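Sirkier Household List — Archive
Search this list Enter keywords Go
Home | Threads | Authors | Join | Help

Subject: Re: [sirkier] cups for the break table, and the can question
From: Cyrill Fuchs
Date: February 18, 2022

Hi all,

Answering the cup question first because it's the one I have opinions about! Quoting so everyone can follow:

> We're redoing the drinks corner at our place and I'm stuck on cups.
> Paper ones pile up in the trash so fast, and the mugs people bring
> from home never get washed. Did you go with plastic in the end? Do
> the colors help or is that just cute? Also what do you do with soda,
> do you buy big bottles or cans? Our big bottles always go flat and I
> end up pouring half of them down the sink.

So yes, we went with plastic, the plain kind you can wash, no lids and no handles. I was all set to order a matching set of 12 from the Zerent catalog and then I stood in the kitchen aisle at Huỳnh for way too long and came home with mixed colors instead. Light blue, lime green and a dusty pink are the ones that get used the most. They're not all the same finish either (the green is shinier than the other two), which bugged me for a day and then stopped bugging me.

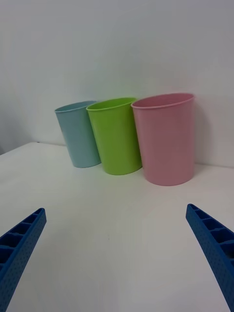

The colors do help, at least with our bunch. You pick one in the morning and it's yours until you rinse it, and if you wander off and come back you know which one you were drinking from. Before that I'd find half-full cups all over and people would just grab a new one. Now when somebody leaves a pink cup out, everybody looks at the same person. It's a little bit mean but it works!

A couple of things on washing. Ours go in the top rack and I don't stack them until they've sat out overnight, or they get that stuck-together thing where you have to twist and pull. If you do get two stuck, cold water in the top one and stand the bottom one in warm. My mother taught me that with glasses and it's fine for plastic too. Coffee will stain the lighter ones eventually. Baking soda paste gets most of it off, though I wouldn't promise you all of it.

On soda — small cans, no contest. I gave up on the big bottles for the same reason you did. The short cans are enough for one person at one sitting, and I've stopped finding a warm inch of cola in the bottom of everything. The price per sip is worse, I know, I know. But if you were pouring half the bottle out you weren't saving anything.

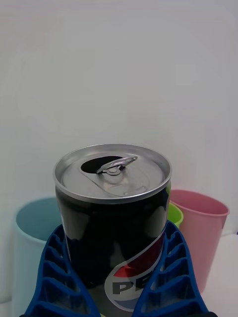

I keep the spares on the bottom shelf and only put a few in the fridge at a time, mostly so there's still room for people's lunches. Empties go in a bin right next to the table. I had it across the room at first by the door and the cans just never made it over there. Moving it next to the chairs fixed most of that. Rinse them if you can, especially once the weather warms up, or you'll have ants. We had ants. I don't want to talk about the ants.

One more thing you didn't ask about: wipe the table at the end of the day and not the next morning. Ours is white and cola rings show up on it like you wouldn't believe, and by morning they take some real scrubbing. I use a Stivov cloth and a drop of dish soap. The spray stuff left streaks.

Has anybody tried the reusable metal straws with short cups? Mine tip the cup over if there isn't much in it, and I'm wondering if I just bought them too long.

Cyrill

Recent threads on this list
Labeling pantry bins without the sticky mess
Re: Re: dish rack that fits a narrow sink
Getting coffee stains out of light plastic
Ants again (84 messages)
WANTED: small shelf for under a window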